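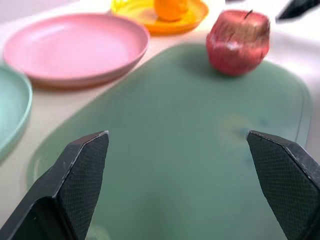
Attachment 1: green cutting board

Ticket: Letters on the casino vote going to the wrong representative
Product: Miranda (letter-writing tool)
Opened by: church office, Flurotport
Priority: High
Status: Closed

Original report

We use Miranda on our website so church members can write to their state representative. The current page is about the casino license bill. People put in their address, the tool finds the representative, and they get a draft letter they can change before sending.

Since the new district map was loaded in August, members with a Beltness address are being matched to the Flurotport representative. Beltness has its own seat under the new map. We first heard of it when the Flurotport office wrote back to one of our members and said she was not in the district.

28 congregations share this page. 6 of them are in Beltness. The other congregations have not reported anything.

There is a second problem that may or may not be connected. Some longer letters lose their ending. The part that goes missing is usually the closing paragraph, where people explain what their faith has to do with it, so they are upset about it. The tool shows "Sent" as normal.

The committee hearing is coming up and we would like people's letters to reach the right desk before then.

Steps to reproduce
1. Open the casino bill page.
2. Enter any Beltness street address.
3. Press Find My Representative.
4. The Flurotport representative is shown.

What we expected: the Beltness representative.

Tried already: different browsers, clearing the cache, taking the page down and putting it back up, typing Beltness in the city field in capitals. Same result each time.

9:40 a.m. Sastitz support

Thank you for the report. I can reproduce the address problem. The two towns share a ZIP code, and the lookup is stopping at the ZIP code without going on to the street. Before the new map this gave the right answer because both towns were in one district.

On the letters, please send the text of one that was cut short, with the member's name removed. Please also tell me whether your draft has been edited since the page went up.

10:15 a.m. Church office

Letter attached. The draft was edited once. We had a complaint that the first version sounded as if every Christian in the county had to vote the same way, which was a fair point. The new version says what the churches' joint statement says about gambling debt and then leaves room for people to write in their own words. It is longer than the old one.

11:05 a.m. Sastitz support

The letter limit is 2,000 characters, counting the draft and whatever the member adds. Your new draft uses up most of it. The form should stop a person from typing past the limit, and it does in the main box. It does not in the "Add your own message" box, so the extra text is dropped on sending. I have logged that as a separate fault.

For now, please shorten the draft. I would also pause letters from Beltness until the lookup is fixed.

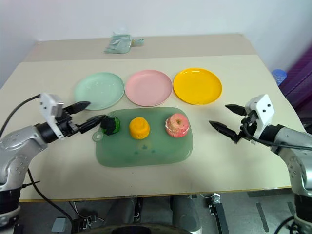
Ezequiel Montoya: I'd ask you not to pause Beltness. Our people have been told all month to write, and if the page says closed they will think the matter is settled. Can the page let them pick the representative from a list instead? They know who she is. Several of them voted against her and still want to write to her politely about this.

1:20 p.m. Sastitz support

Yes, a list can be turned on. Go to Page Settings, then Matching, and choose "Let sender select." It applies to the whole page, so Flurotport members will see it too. I have left Beltness open.

1:50 p.m. Church office

List is on. Draft shortened. We took out the second Bible passage and kept the one from Amos. Test letter from a Beltness address went to the correct office with the closing paragraph in place.

What should we do about letters already sent to the wrong office?

2:30 p.m. Sastitz support

Sent letters stay in your account for 90 days. Open the Sent tab, filter by town, and export. We can't resend them under a member's name without that member's consent, but you can email each person a link that reopens their own letter with the right representative filled in.

4:10 p.m. Church office

Links sent to all the Beltness members on the export. Some have already used them. Please leave this open until the street lookup is in.

Next morning, 8:55 a.m. Sastitz support

Street lookup is live for both towns. Tested with addresses on each side of the line. You can switch the list off. The message box fault is still being worked on under its own ticket, and you have been added to it for updates.

9:30 a.m. Church office

List switched off, addresses match correctly. OK to close.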